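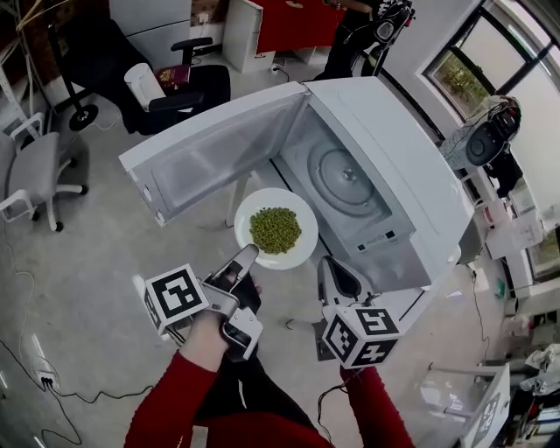
Lekcombe, 31 October 2024

Print this page | E-mail this page

Ticket: microwave task, handheld grippers, plate not level at insertion
Status: open, workaround in use

Problem: Operators load the plate of peas into the microwave at different heights. On review, 6 of 30 takes failed the Vurthorpe handling rules because the plate touched the lip of the cavity.

Checked: Gripper calibration passed. Marker cubes tight on both grippers. Jaw pads replaced on the left unit, no change.

Cause: The rule sheet says "door open" and gives no angle. Some takes started with the door half open and the operator steered around it.

Workaround, effective now:
- Door fully open before the take starts.
- Turntable seated on its hub.
- Microwave unplugged. No heating in this task.
- Cables behind the forearm.
- If food spills, stop and mark the take. Do not trim it.

Next: rule sheet to be reworded in Mugo before the next 200 takes.

Share (2) | Comments (3)

trerovura_ops: Same trouble at our site. Fully open door fixed most of it.

benchnotes: Does a touch on the turntable count as a fail?

trerovura_ops: No, only the lip and the door.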